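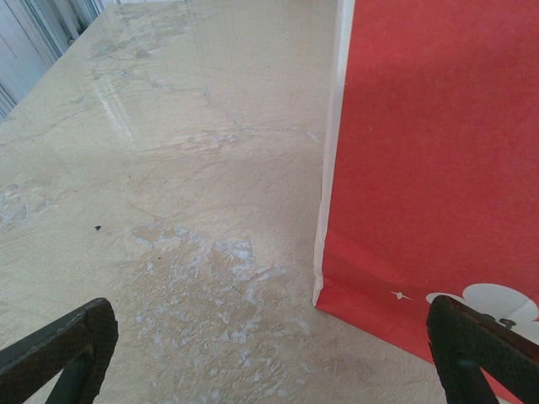

The meeting room table at Workance, with the red paper bag at the right.

Sep 16, 2021

It has been the practice of this blog to record the upkeep of the Workance premises as it is carried out, and the present entry concerns the large table in the meeting room. Readers who have followed the earlier entries on the carpet and the storage closet will know that the table was left for last.

The surface is a pale beige with gray-brown veining, and it takes the light well. It has not, however, kept its appearance evenly. A wide patch of whitish, flaky marks lies across the area where most of the work is set down, and a second, fainter group of scuffs can be found toward the left side. Whether these marks are residue sitting on top of the finish or wear in the finish itself has not yet been determined. I had assumed the former. A colleague from the Moodley office, who was consulted by telephone, considers the latter more likely.

The distinction matters for the budget. Residue may be addressed with warm water, mild dish soap and a soft cloth, all of which are already kept under the sink. A worn finish would require an outside firm. Flarden has quoted 1,142 dollars for refinishing the top, with the room closed while the work is done. Zindum has quoted 1,497 dollars, a figure that includes removal and return of the table. The amount set aside for the room in September is 1,000 dollars, and neither quotation falls within it.

The following steps have therefore been adopted. The table will first be cleared and dusted with a dry cloth, so that crumbs and stray fibers are not dragged across the surface. One small section at the left, where the marks are lightest, will then be washed and left overnight. No scraper, scouring pad or abrasive powder is to be used at any stage. Should the test section improve, the remainder will be treated in the same manner.

Should it show no change, a long table runner will be purchased for the present year — 100 dollars has been allowed for this purpose — and the question of refinishing will be taken up again with the next budget. I would note a personal preference for leaving the stone-like pattern in view, as it is the most attractive thing in the room.

Those who use the meeting room are asked to place bags on the chairs and to use the coasters provided. The result of the test section will be posted under this entry.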